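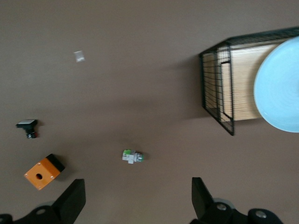
Button enclosure, switch and contact block on the bench at Grarnora's Brondgate site.

The tour started at 10 with the sign-in sheet and safety glasses. Fourteen pages of site rules had been emailed out beforehand, and the guide from Ortner, who look after the cells, went straight to the ones that matter on the floor.

Parts go on the bench with clear space around each one. Baskets stay to the side. Before anyone reaches in, the arm is stopped and the operator keeps the enabling switch in hand -- a verbal "all clear" doesn't count. Each cell has 2 stop buttons, and both get tested at the start of every shift and written up in the log. The log was at entry 278 when we saw it.
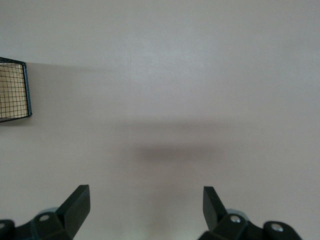
Speed was the next topic. With a person at the bench the arm is limited to 190 millimetres a second, and the limit sits behind a password the operators don't have. Changing it takes a signed form and a new risk assessment. I asked about gripper pinch points and was told the fingers are assessed separately from the arm, and again whenever the finger pads are swapped for a different shape.

Labelling could be better. Two of the floor lines were worn through near the door, and the guide made a note of it. We finished at noon. The Zastdale site runs the same tour in November and bookings go through the front office.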